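In Praise of the Cleared Table

I grew up in a house where the kitchen table was never clear. It held mail, seed packets, somebody's half-finished model boat, and a radio my father swore he would fix. We ate around all of it, elbows tucked in. I loved that table. But I'm a convert now, and I want to make the case for the big, bare surface, cleared every night before bed.

It started with my neighbor Hwa-young Seok, who moved to Walolport to teach sewing and ended up teaching half the street how to live in small rooms. She has one table, and she cuts patterns on it, feeds 4 people on it and does her taxes on it. Each job ends with the table going back to nothing. The first time I saw her do it I thought it was fussy. By the end of July I was doing it myself, and I was sleeping better! 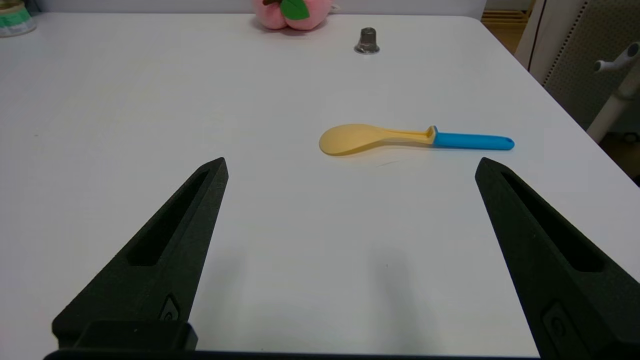 What I love most is the invitation. You come down in the morning with your coffee and there's all that room, and your head starts filling it. I've written more letters in the past year than in the seven before it. I tried making pasta (terrible, then less terrible). I spread out every map I own and planned a walk from Vendumgate to the coast that I may never take, and it was one of the happiest evenings of the winter.

People tell me they don't have space for a big table. I hear that, and I'd say get the biggest one you can squeeze past anyway. Mine came from Meseck, the secondhand place behind the bus station, and two of us had to take the door off to get it in. I gave up an armchair for it. I don't miss the armchair. 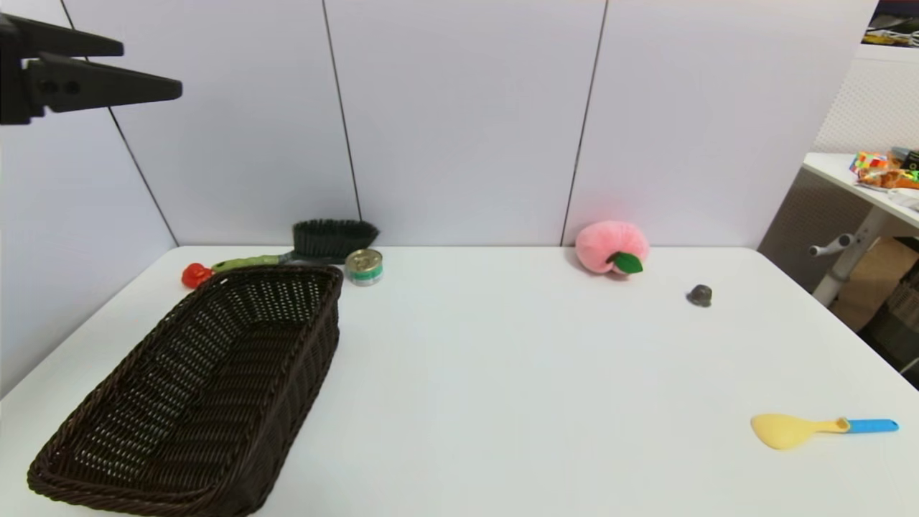
The color matters more than I expected, too. I had always bought dark furniture, thinking it would hide the crumbs, and it does, which means you live with the crumbs. A pale top shows you everything. One pass with a cloth and you get that little jolt of pleasure, like fresh snow.

Now, there has to be somewhere for the stuff to go. I'm no saint, and I still own the seed packets. My answer is a single basket, low and wide enough that I can see what's in it without digging. Whatever is on the table at bedtime goes in. Once it's full, I have to deal with it, usually while grumbling and listening to the ball game.
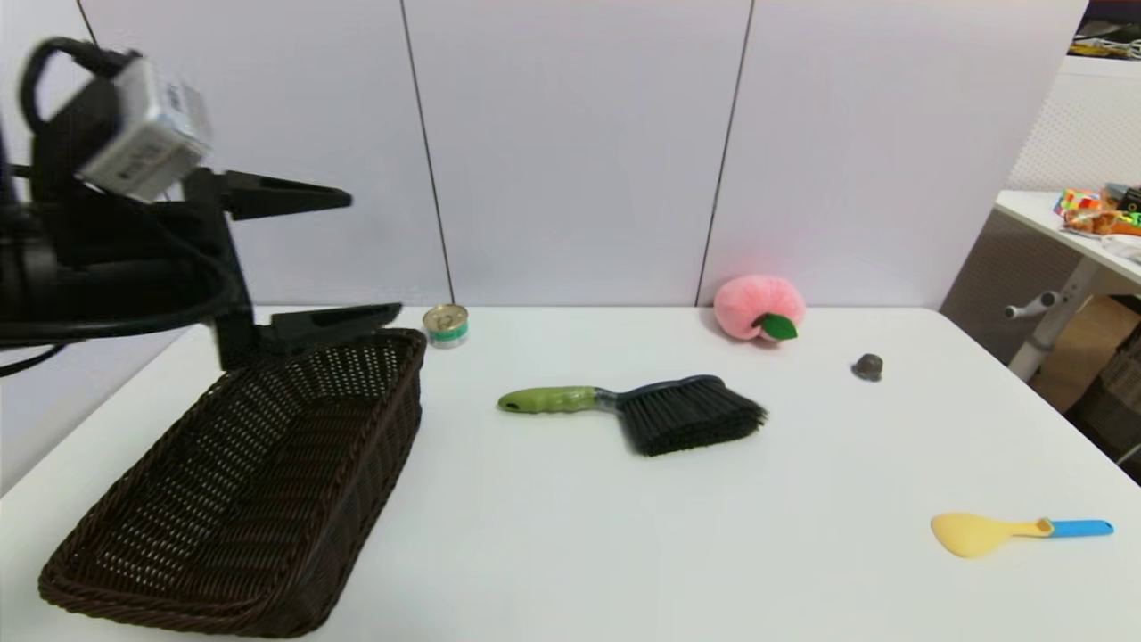

The 20-Minute Objection

My friends who hate this idea all say the same thing: who has twenty minutes a night to tidy up? I don't either. Mine takes four, and most of that is finding the lid to the jam. The trick Hwa-young taught me is to clear before you clean. Get everything off, then pick up the brush or the cloth. Do it the other way and you're lifting the same pepper mill over and over, getting crosser each time. 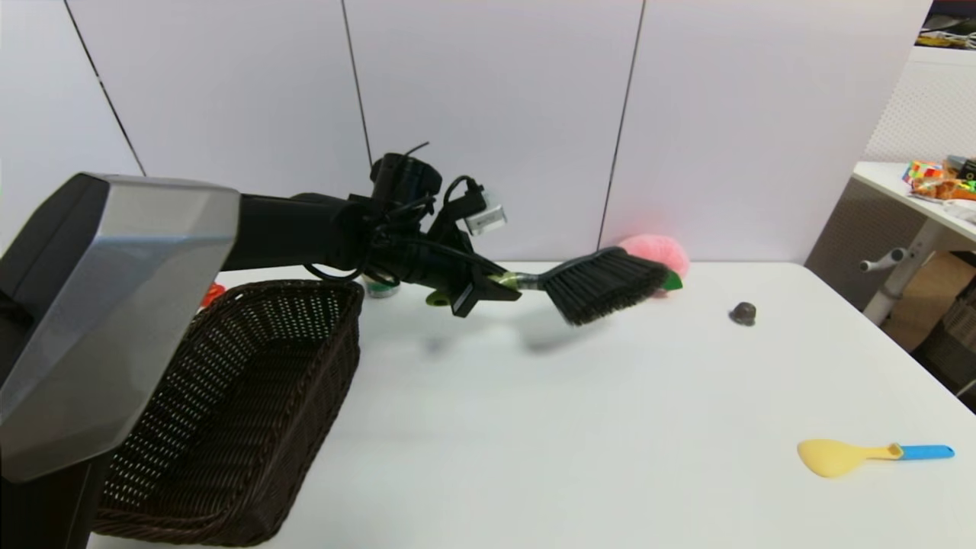 There's a fair point on the other side, and I'll give it its due. Some work needs to stay out. A jigsaw puzzle, a quilt, a kid's cardboard city - please don't sweep those away in my name. When my niece built her castle last winter it stood on my table for two whole weeks, and I ate dinner on the stairs with my plate on my knees. I'd do it again tomorrow. Then she took it home in a Kaneko shoebox, I wiped up the glue as best I could, and that night I sat down and started a letter to her.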